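Stekia 500 open-frame bench rack: review

Reviewed by Jarmila Kuruc
Category: Racks and cabling
Score: 75/100

Small open racks are a dull purchase, and most of them are bought on price. The Stekia 500 costs more than the folded-steel frames that fill the first page of any search. For the extra money you get thicker uprights, square-punched rails front and back, and a claimed static load of 92 kg. I have used one since December as a bench rack for a switch, a server and whatever else needed a temporary home. The cabling was done with Kollár patch leads, which get a section of their own further down.

What is in the box

Four uprights, top and bottom cross members, a bag of cage nuts and screws, a hex key and a folded sheet of instructions. The cage nuts are ordinary M6. There is no insertion tool, and the nuts are stiff enough that you will want one. A flat screwdriver works but marks the finish on the rail, and bare steel in a damp room will rust.

Castors are sold separately by Stekia and I did not buy them. Levelling feet are included.

Assembly

The instructions show the frame being built upright. It is easier to lay two uprights on the floor, fit the side members, repeat for the other pair, then stand both halves up and join them. Leave every bolt finger-tight until the frame is square. Measure both diagonals and tighten from the bottom upwards. On the review sample the diagonals differed by 2 mm after the first attempt and matched after the second.

The bolt heads are shallow and the supplied hex key is soft. Use your own.

Rail accuracy

Hole spacing is what you pay for in a rack and the Stekia does well. Cage nuts went in at every position I tried, and no screw had to be forced to line up with an equipment ear. On the older Grilow frame this one replaced, the holes near the top had drifted enough that a single-unit panel needed its slots filed.

The rail units are not numbered. Stekia prints numbers on its taller racks and leaves them off the small ones, presumably to save a process. Counting holes is tolerable on a frame this short. I marked the unit boundaries with a paint pen before anything went in, and would suggest the same to anyone fitting equipment single-handed.

Stiffness

Push the top of the empty frame sideways and it moves visibly. With a server bolted in low down the movement drops a great deal, and with a shelf fitted at the bottom it is slight. Anyone planning to leave it mostly empty should buy the cross brace. Anyone filling it need not bother.

Front-to-back stiffness is better than side-to-side, and plugging or unplugging a tight connector does not make the frame rock once it is loaded.

Access

An open frame has no door, no side panels and no dust protection. In return you can reach a port from almost any angle, and the rear of the equipment is as easy to get at as the front. Heat is left to the equipment's own fans. Noise is not reduced at all, so a server in this rack is as loud as a server on a table.

The gap between adjacent units is the usual one. With a switch directly over a server, a hand working on the server's front panel sits just below the lower row of switch ports, and any leads hanging from the switch will be in the way. Route them sideways first. Stekia sells a single-unit cable bar which helps, at the cost of a rack unit you may not have.

Patch leads

The Kollár leads come in yellow, grey and black. The yellow ones are easiest to follow by eye against dark equipment, and I would choose them for anything that gets moved often. The boot is moulded, wide at the plug and narrowing down to a ribbed section. The ribs let it bend without a hard kink at the back of the plug. It is a good boot. It also makes the plug bulkier, and in a dense double row of ports you feel the neighbours when pressing for the latch.

The plug body is clear, so the conductors can be inspected without cutting anything open. Every lead passed a wire-map test. I have no equipment for measuring crosstalk and make no claims about it.

Jacket stiffness is moderate. A short lead holds a curve and has to be persuaded round a tight corner, while the longer ones lie flatter after a day out of the bag.

Compared with the Zotarix desktop frame

The Zotarix is the obvious alternative. It is lighter, cheaper and arrives with the sides already welded, so there is less to get out of square. Its rails are threaded, which saves fitting cage nuts until the first time somebody strips a thread. It also has front rails only, and a deep server needs a support shelf. For a switch and a patch panel I would buy the Zotarix. For a server, the Stekia.

Switch above the server, and a yellow lead with its boot

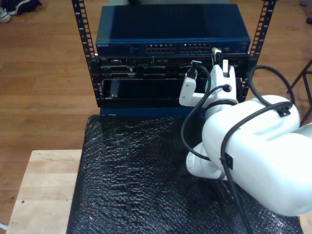
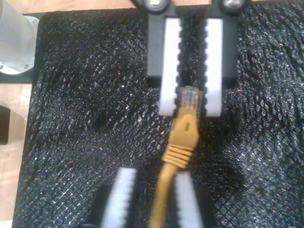
VERDICT

For: accurate square-punched rails, good access from all sides, stays put once loaded.

Against: unnumbered rails, soft hex key, no cage nut tool, noticeable sway when empty.

The Stekia 500 is a sound bench rack at a slightly high price. The points lost are mostly for small parts: a decent key, a nut tool and printed unit numbers would cost the maker very little. The frame itself gave no trouble. I would fit the heaviest item first, as low as it will go, and check the bolts again after a week, as two of mine had loosened slightly by then.

The Kollár leads are recommended without reservation for bench work, and with some caution for fully populated switches, where a slimmer boot is easier to live with.

Castors and the cross brace were not tested.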